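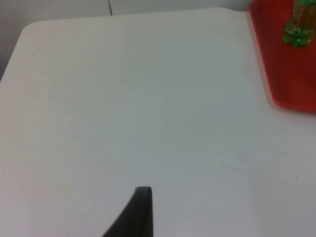
Progress report from Telma Ojeda, drinks and break table, Medina community rooms
To: Pilar Daza, Mendine small grants
Wednesday, March 10, 1999

Hi Pilar,

You asked for a page on how the drinks money is going, and you know me, so it'll be a full page. Short version: the table is set up, people are using it, and I've spent less than I thought I would on everything except cups.

The white table went in against the gray wall in the back room. I fought for that spot! Ignacio Gallardo wanted it by the door so people could grab a drink on the way in, and we tried it his way for the first two weeks, and it was a traffic jam (strollers, coats, somebody's cello). Against the wall it's out of the way and folks still find it fine. I also like that the corners are rounded, what with all the little kids who come through on Saturdays at exactly forehead height.

The red plastic tray is my favorite thing we bought. Bottles go on the tray and the rest of the table stays clear, that's the whole system. Before, we had bottles all over and sticky rings everywhere, and I was wiping down the top three times an evening. Now I rinse the tray in the sink at closing and give the table one pass with a cloth. Emiliano Lucero thinks we should get a second tray for the cups. I'd say wait until summer and see.

On the money. We have spent $154 out of the first payment so far. Of that, $68 went on soda and juice, $21 on the tray, the cloths and a pack of trash bags, and the rest on cups and napkins. The cups are the sore point. I bought the thin ones from Funex to save a few dollars and they split down the side if you squeeze them even a little, so I ended up buying the sturdier ones as well. Lesson learned, and the leftover thin ones have gone to the art class for paint water.

For the drinks themselves I've been going to two places. Taneo is close and does the big bottles cheap when you take a case, and then there's the Chinese grocery that Florencia Garrido took me to, where the Sprite comes with the Chinese name on the label. The teenagers love those. The green bottle with the two big black characters has turned into a bit of a language lesson – the conversation class now knows how to say "Sprite" in Mandarin if nothing else. Something brown and something green on the table seems to keep most people happy, though I do get asked for plain water more than I expected and I'm going to put out a pitcher.
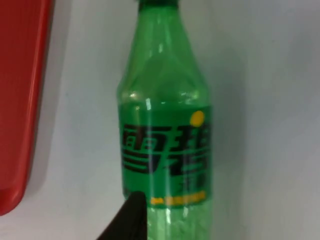
Can the grant pay for drinks at the July picnic too?
Only if we put it in the second budget, so I've added a line for it and left the amount blank until we know how many families are coming.

A couple of things that are not finished. The shelf under the window that was supposed to hold the spare bottles is still a stack of boards, so the extra cases are living in the coat closet and people keep kicking them. Ignacio has promised me the weekend after next. I also haven't sorted out where the empties go. Right now they pile up in a bag by the sink until one of us drives them over, and the bag leaks, and I'd like a proper bin with a lid. I priced one and it's within what we have left.

What I'd like from you, when you get a minute, is an OK on moving $100 from the "equipment" line to "supplies." We didn't need the little fridge after all – the kitchen has room – and cups and drinks are clearly where the money wants to go. Receipts are in the blue envelope, which I'll drop off with Florencia. One of the Taneo ones got soaked and is hard to read but I wrote the total on the back.

Come by some evening and have a soda with us!

Telma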